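Eilidh Laing
Robot disassembly project, thread for anyone following along from the Tremton club. Aug 24, 2026

1/ We have the summer break build going again. The task is the same one we set in March: the arm takes a desktop PC apart and puts the drive back in, with no hands in the cell.
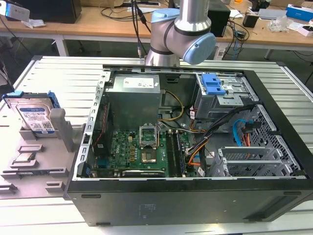

2/ The team is called Kukau. Six students this term, two of them new. Most have done line followers and small rovers. None had programmed an industrial arm before they joined us.

3/ The order of work is drive, then memory, then power supply. We start with the drive because the blue rails give the gripping routine something with a known width. Memory is harder. The latches have to open first and there isn't much room next to the sticks.

4/ Drive routine so far: 58 runs logged, 57 clean. The one failure was a rail that caught on the edge of the fixture and tipped the drive. Đặng rewrote the approach so it comes straight down for the last bit of travel. Slower, but I'll take slower.

5/ Somebody asked why we use a fixture tray at all. The arm can find a drive lying flat on the table, but then it has to turn it before it goes in the bay. Standing it up in the slot saves a regrip. Every regrip adds a little error and by the second one you can't trust where the connector is.

6/ Cables are the real problem. A rigid part stays where you left it. A cable bundle moves when you touch anything near it, and the model we made of the case in March has no cables in it at all. Two students are working on a "check before you reach" step that looks for anything crossing the path.

7/ For now a person unplugs the drive before a run starts. That's allowed in the Dridetico rules for the first round. It is not allowed in the second round, so we have to solve it sometime.

8/ Parts question: we can use more dead desktops. Any age, doesn't have to boot, doesn't need a drive in it. Please don't strip the cables out first, we want those. Steel cases are fine. Laptops are no use to us this year.

9/ Correction to 3, Đặng points out we swapped memory and power supply last week. So it's drive, power supply, memory. The supply has to come out before the arm can get a decent angle on the board. I was reading from the old sheet.

10/ For the parents who wrote in: students don't go near the table while the arm has power. One person holds the stop button for every run and does nothing else. We rotate that job, and yes, it's boring - it still counts as lab time.

11/ Next is ten drive runs in a row with a different case. If those go well we start on the power supply screws. I'll post the log when it's done, good or bad.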